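Skultau household chores project: progress report to the Talebi fund, January

Dear Golnar,

Thank you again for your patience over the holidays, and for the kind note that came with the last payment. It has been a good stretch for us, a little uneven in places, and I would like to tell you about it properly instead of sending only the numbers (though those are here too!).

You will remember that our first question was a plain one: can a pair of robot arms put a kitchen back in order after breakfast, without a person standing by to help? We began with clearing and wiping, and since then we have moved on to putting things where they belong, with cups first on the list. We logged 771 tries at the cup task in this period, against the 1000 we promised you by the end of the grant, and Farhad is confident we will get there in good time.

The layout we use is kept simple on purpose. A cup stands out on the table, the mug tree waits off to one side, and there is usually a can or some other grocery item nearby that has to be left alone.
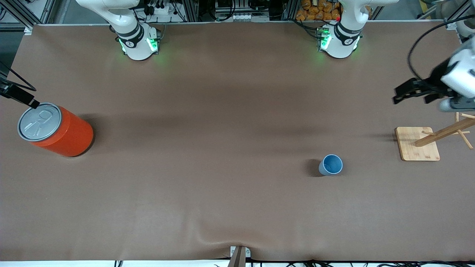

Konrad Berchtold wrote to us that hanging a cup on a peg is still a long way from what a family would call help, and that he would sooner see one arm empty a dishwasher slowly than two arms do a single cup well. He also asked what happens when the cup is turned so that its handle faces the wrong way.

We took that to heart. The handle question is the hardest part of the work right now, and the honest answer is that the arms manage it on some days and make a muddle of it on others. Yasaman has set aside 31 different starting positions just for this, and we run them all again whenever the software changes. As for the dishwasher, it stays in the plan for spring, once the new grippers from Flovent have arrived.

On money, we are within budget, apart from the table coverings, which wear out faster than I had guessed. I would like to move a small sum over from travel to pay for more, if you are agreeable. We also had 11 visitors in to watch, and most of them wanted to know about laundry, so I am afraid you may hear from us on that subject too.

With warm thanks from all of us,
Mahnaz Rashti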